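Small Shop Automation Board > Buying and Budgeting
Thread: Is 2509 for an arm silly if all I want is drawers opened?

plirby_owner
We do a small furniture repair business and my brother-in-law has talked me halfway into a secondhand Drelico arm. The quote is 2509 with the base, no gripper. He wants it to open and close drawers all night so we can wear-test runners. Before I pay a cent I'm trying to work out what else lands on the bill. He says nothing. I don't believe him.

mdawber
You shouldn't. Gripper, mount, cable, something to stop it when a drawer jams. The arm price is the part they print big. I'd also ask what the seller charges for a spare wrist joint, and watch how long the answer takes.

Marjorie

torque_and_see
Disagree a bit. If it's one drawer height and one pull, a used arm with a homemade hook will do it. Plenty of folks here run that kind of thing for 200 in extras.

mdawber
One drawer height, sure. Does a repair business get one drawer height?

plirby_owner
No. We get bedside cabinets, kitchen units, a church vestry thing last June that took three of us to carry. Some have knobs, some have bar pulls, some have nothing left to grab.

V. Gilchrist
Then don't buy the arm yet. Spend 58 on a month of simulator time and see if the job can be done at all with your reach. I did it that way with a Trekari and found I needed the next size up. Would have been an expensive thing to learn with the small one already bolted down.

torque_and_see
Simulators always say yes. Friction in a sim drawer is whatever number you typed in. I had one that slid like butter on screen and the actual unit wouldn't budge without a knee against the side.

V. Gilchrist
Fair on friction. I'm talking about reach and clearance, and it's fine for that. You can also find out whether the thing standing on top of the cabinet gets knocked off when the arm swings past, which your knee test won't tell you.

mdawber
Who leaves things on top during a wear test?

V. Gilchrist
Customers' houses do, and my job was in-home. Renders from my setup are below. Corner room, one wooden cabinet on a rug, a plastic container on top. I'd budget for space around the cabinet before I budgeted for anything else. 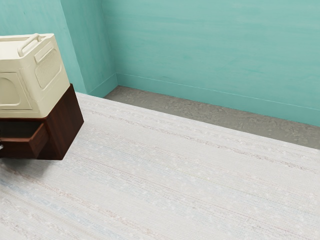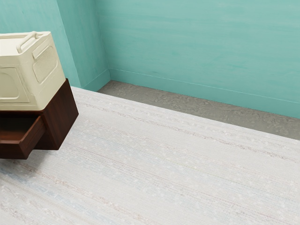

Drawer out in those two. Next one has the bar pull.

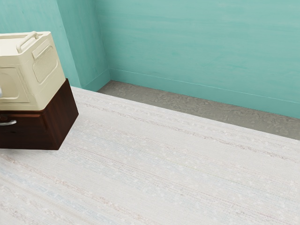
Last edited by V. Gilchrist, 4:40 pm

plirby_owner
Okay, that's more use to me than the brochure. The wall sticking out behind the cabinet is the sort of thing I'd have forgotten. Our back room has a chimney breast in about the worst spot.

torque_and_see
Nice looking rug. Still not convinced. I don't see anything there that tells me how hard that drawer pulls, and that's what picks the arm.

V. Gilchrist
No, and I never said it would. Get a luggage scale, hook it on your stiffest drawer and write the number down. Then put that in the sim and add a margin on top.

mdawber
I'll go along with the luggage scale. I'm less keen on the monthly fee, those have a way of renewing. And plirby, what does a wear test bring in? If customers aren't paying extra for it, the arm is a hobby, and you should budget for it like one.

plirby_owner
We had 67 drawer jobs last year. I could maybe add a few dollars to each. So it doesn't pay for itself any time soon — my brother-in-law's spreadsheet has it done by spring, but he's counting jobs we haven't got.

torque_and_see
For 67 jobs I'd skip the arm and build a cheap linear actuator on a frame. Push, pull, repeat. My neighbor's kid built one out of Alcantara rail, and it clamps onto whatever you wheel up to it.

V. Gilchrist
If it's only ever straight in and out on a bench, I'd agree with that. The arm makes sense if you want it to find the handle itself, and then you're paying for a camera and somebody's evenings as well.

mdawber
The evenings never make it into the spreadsheet.

plirby_owner
I'm going to borrow a luggage scale and tell him no for now. He has already cleared a bench for it. Does anyone have the dimensions of that actuator frame?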